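October 18, 2020
Bench notes, Tillton workshop. Walnut ink, batch 6

Best batch so far, by a long way! I left the pot sitting overnight and this morning the color was already deep enough that I couldn't see the spoon through it. Writing everything down before I forget what I did, because batch 4 was nearly this good and my notes for it say "same as before, more husks," which has been no use to anyone.

Husks: from the black walnut behind the Degefa building, picked up off the ground after the windy night. Mostly soft and black already, a few still green. I weighed out 300 g after pulling the nuts. Wore the thick gloves this time. The June stock (old dried husks from the jar) stayed out of this one, I wanted it fresh only.

Water: rain barrel, run through a coffee filter. Covered the husks by two fingers and kept it at a low simmer with the lid half on. Topped up once. It smells like wet leaves and a little like tea, and I've grown fond of it. Others in the building have not.

Strained through the old pillowcase, then through a coffee filter, then back on the heat to reduce. I pulled a drop every 30 minutes and put it on a strip of the Plakonmont paper, so there's a row of 13 drops going from weak tea to nearly black. Strip is pinned above the sink — please don't throw it out, it looks like trash but it's the most useful thing I made all weekend.

What I see on the strip:
The early drops spread a lot and dry with a dark rim. Around drop 8 the rim goes away and the spot dries even. After drop 11 it starts to get shiny and sits on top of the paper, and when I bent the strip the last one cracked. So the sweet spot is somewhere in 9 to 11, and I should stop there next time and quit being greedy.

Gum arabic: added a little at a time from the dissolved stock, stirring slowly. Too much in batch 5, it dragged on the nib and took forever to dry. Stopped this time as soon as the line stayed crisp with the pointed pen. A few drops of clove oil at the end against mold. Batch 3 grew a fur coat in its jar, so no skipping that again.
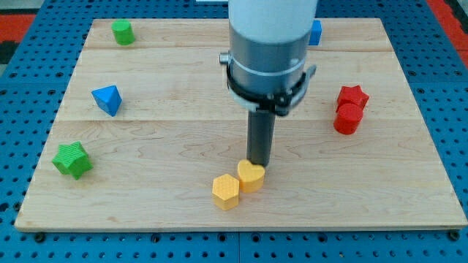

Pen tests in the afternoon. Pointed nib: lovely, thin hairlines and the swells come out a shade darker, just what I was hoping for. Broad nib: good, pools slightly at the bottom of each stroke. Brush: very good, and it thins with plain water into a warm gray-brown that I'd happily use for washes. Glass pen: skips, but it skips with everything.

On the Todow sketchbook it feathers. Same with the cheap copy paper. On Plakonmont, both sides, no feathering at all. I think it's the sizing, and I'd like to try brushing thin gelatin on a Todow page to see if that fixes it.

Still to do:
Tape a swatch in the south window with half of it covered, check it at the end of the month.
Label the jars properly, batch number and gum amount on the lid AND the side.
Try a rusty nail in a small jar of batch 6. Iron should push it toward black. Small jar only!!
Get more husks before the squirrels finish them off.

The pot is still soaking. I'll scrub it tomorrow.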